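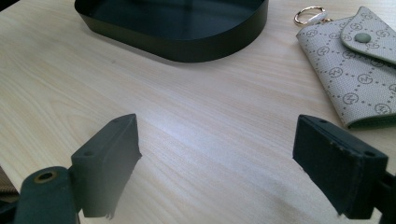

dark tray on the table

Re: [tririco-users] contour tiles blank past zoom 17

Quick one before I have to run.

Saw the same thing yesterday on the Gevamley sheets. Contours fine down to 17, then nothing, no error, just empty tiles. Server log says 200 for all of them so it's not a missing layer.

> We moved our elevation layers over to the new Tririco build and
> the contours stop drawing when you zoom in close. Hillshade still
> works. Labels still work. Cleared the cache twice. Is there a max
> zoom set somewhere that I'm missing? We have 9 layers in the
> group and it's only the two contour ones.
>
> Also the heights on the Vindau side look off compared with the
> old paper maps. Could be a seperate problem.

Yes there is a max zoom, but not where you'd look. It's in the style file, not the service config. Open the contour style and find the scale range on the minor lines. New build reads that number as a scale, old one read it as a zoom level. So if yours says 17 it now means 1:17, and well, you can guess. I put in 3,000 for the lower limit and they came back right away. Might want something smaller if people zoom in to single buildings.

Do both styles, major and minor. I forgot the major one and spent half the morning thinking the fix didnt work.

After that:

- restart the tile service (reload is not enough)
- clear the cache for the contour layers only, leave hillshade alone or you'll wait all night
- check one tile in the browser with the cache switched off

On the Vindau heights, no idea really. What interval are you using? Ours is 20 and the source was in feet before somebody converted it, so there was a stretch where every line sat a bit off. Worth looking at the metadata on the original file. If it says feet anywhere, start there. Saraç had a clean copy in meters on the download page, not sure it's still up, they were going to move things in July.

Can you send the top part of the style file, down to the first rule? Not the whole thing please, the list chops long attachments. And which version of the build, the number is on the status page at the bottom.

Someone asked off list if this hits printed output too. Haven't tried. PDF export uses the same styles so I would guess yes, but test it on one page first.

Back online tonight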